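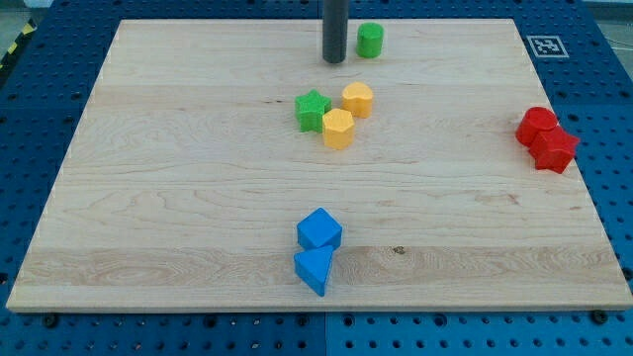 Según Lizelle Mabaso, el error más común en esta práctica es ajustar la ganancia del controlador antes de comprobar en qué sistema de referencia llegan las consignas. Conviene tenerlo presente durante toda la sesión.

Tema 6. Control en el plano a partir de la imagen

6.1 Planteamiento

La tarea es empujar bloques sobre un tablero con una varilla vertical. La altura de la punta se mantiene fija y el controlador solo recibe desplazamientos en x e y. Los bloques se distinguen por forma y color: con el color solo no basta, hay dos verdes, dos rojos, dos azules y dos de tono amarillo anaranjado. Una orden válida nombra las dos cosas, por ejemplo "lleva la estrella roja junto al cubo azul". "Mueve la estrella" es ambigua y el intérprete debe devolver un error, no elegir una al azar.

6.2 Percepción

El tablero se ve como un trapecio por efecto de la perspectiva. Antes de medir distancias hay que calcular la homografía H que lleva los píxeles al plano del tablero. Se usan las cuatro esquinas, siempre en el mismo orden.

Dos avisos:
- La homografía vale para puntos del plano. La cara superior de un bloque está más alta y su centro proyectado sale desplazado. Hay que corregirlo con la altura del bloque y la posición de la cámara.
- Cuando un bloque tapa parte de otro, como el triángulo azul con el cubo, el centroide de la región visible no coincide con el centro real. El módulo de Nidik ajusta la silueta completa; el filtro de color no lo hace.

6.3 Estado

El vector de estado contiene la posición de la punta y, para cada bloque, posición y orientación. En los cilindros la orientación se omite. Si un bloque no se detecta en un ciclo, se conserva la última estimación y se aumenta su covarianza.

6.4 Planificación del empuje

Para mover un bloque hacia el objetivo g, la punta se coloca en el lado opuesto a g, a una distancia d del contorno, y avanza en línea recta. Si la línea de empuje no pasa por el centro de fricción, el bloque gira. En piezas agrupadas - la estrella verde y el hexágono, por ejemplo - empujar una arrastra a la otra, y el planificador tiene que separarlas primero o aceptar el movimiento conjunto.

Cerca del borde se aplica una penalización en el coste. La estrella roja es un caso delicado: cualquier empuje hacia la derecha queda descartado.

6.5 Bucle de control

El ciclo dura 100 ms. En cada uno se lee la imagen, se actualiza el estado, se replanifica y se envía un único desplazamiento, saturado al máximo configurado. No se ejecutan trayectorias completas en lazo abierto.

Ejercicios

1. Calcular H con las esquinas del archivo 61 y dar el error de reproyección.
2. Repetir con la secuencia 417 y explicar la diferencia.
3. Escribir la función que devuelve el punto de contacto para un bloque hexagonal. Probarla con g a ambos lados.

Entrega: 14/05/2020, a Irfan Ngui.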